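Speaker notes: sorting small boxes and soft goods in a shared bedroom
Friday session, slot 3

Slide 1. Introduce self (Mathis Guérin, Wotley). Thank Jacqueline Leclerc for the room inventory. Skip the agenda slide if we start after 2 p.m.

Slide 2. Inventory totals. 911 items logged in March, 300 of them under the "small" heading. Define small: fits in one hand, has no fixed place. State that clothing was excluded. Eugénie Hervieu's question from the rehearsal was whether bedding counts. It does not.

Slide 3. Work surface. Sorting is done on a flat, covered surface. Patterned fabric slows the final check, particularly florals with small berries or blossoms. Pale items on a pale ground are missed most often.

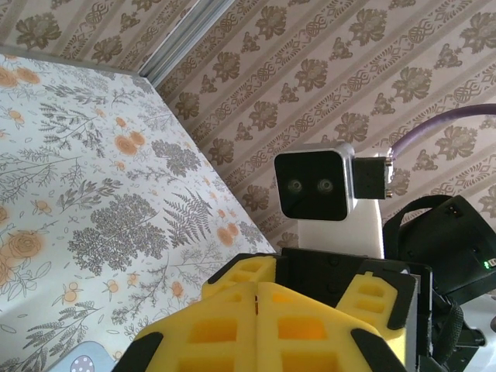
Plain sheets are preferable. Where the household keeps its own cover, clear from one corner and work diagonally. Pause for the comparison table. Do not read the figures aloud.

Slide 4. Character boxes. These are kept for the print and get reused for unrelated contents. Sort by what the box holds. The Perrin labels go on the underside so the artwork stays clear. Lift by the two sides and keep the lid closed until the box is on the tray.
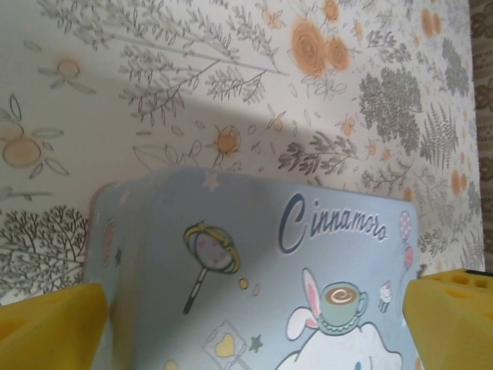
Fig. 2. Light blue Cinnamoroll box, held at the sides.

Slide 5. Storage. Shelf depth 600 mm. Boxes in a single row, name facing out. Valentin Joly has the Zutden drawer dimensions if anyone asks.

Slide 6. Questions. Handouts are on the table by the door.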